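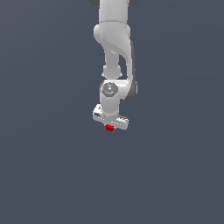
White arm, red test cube, plain gray background: the simulator view for the pick test.

Workshop Tips: Getting a Pick-Up Arm Working Before You Build the Bench

Last changed 23rd August

These tips come from the arm build at the Kollham shared workshop. The plan is an arm that takes small parts from a tray and passes them to the sorting bins. Most of the early work is done on a computer, and a lot of it can be done at a kitchen table.

Start with an empty world

Load the arm and one small block, and leave everything else out. No bench, no bins, no walls. If the arm does something odd, you only have the arm and the block to check. Add the bench when the basic pick runs the same way every time.

Use a strong color for the block. Red against gray is easy to find when you are zoomed out, and a small block can get lost under the hand otherwise. Give each new test part its own color and keep to it.

Check your units first

Our first bench model was drawn in millimeters and the simulator wanted meters. The bench came in so large that the view was sitting inside it. Put a part of known size in the file and measure it on screen before you do anything else. The bench top is 748 mm high, so that is the number we check.

Name your files so you can find them

We save a new file after every change that matters. The folder name is the project (ours is Allalen), then the part being changed, then a run number. "Allalen wrist 108" says more than "final new 2." Keep a text file in the same folder with one line per run. Write down what you changed and what the arm did. Two words will do if that is all there is.

Slow it down

Set the speed to a tenth of what you want. Watch the elbow and the wrist, since those are what hit the bench first. The hand gets all the attention and is usually fine. Run the same move from the front, from the side and from above. A hand that looks centered over a block from the front can be well off from the side.

If the block jumps or shakes between the fingers, try these in order:

Lower the grip force.
Raise the friction on the block, a little at a time.
Check the weight of the block. A missing weight may be filled in with a number that makes no sense.
Make the time step smaller. This slows the run, so leave it for last.

Build the bench to the model

Once the bench is in the simulator and the moves clear it, copy those sizes onto the wood. We cut ours from the drawing and then shaved 5 mm off one leg because the floor in the Riedl Street room slopes toward the drain. Level the top after the arm base is bolted down. Bolting it down pulls the top slightly, and a bench leveled before that has to be done over.

Use two layers of board under the base and through bolts with wide washers. Wood screws work loose. Check the bolts after the first day and again after the first week.

Leave 500 mm clear on every side of the longest reach, and mark the line on the floor with tape. Cloth tape lifts when the floor is mopped. Vinyl floor tape has been down since January and is still flat.

Cables

Run the cable with slack at each joint, then move every joint to both ends of its travel by hand with the power off. Hook-and-loop straps are better than zip ties here. You will be moving them.

Stop button

Mount it where you can hit it without leaning over the bench. Test it at the start of each session, before loading a program.

Small parts for practice

Foam blocks are kind to the fingers and to the bench. Painted wood is next. Leave metal parts until the grip force is settled. The Drundau group keeps its practice blocks in an old muffin pan, one color to a cup, and we have copied that.

Still to do: the tray holder, a better light over the bins, and a cover for the keyboard to keep sawdust out.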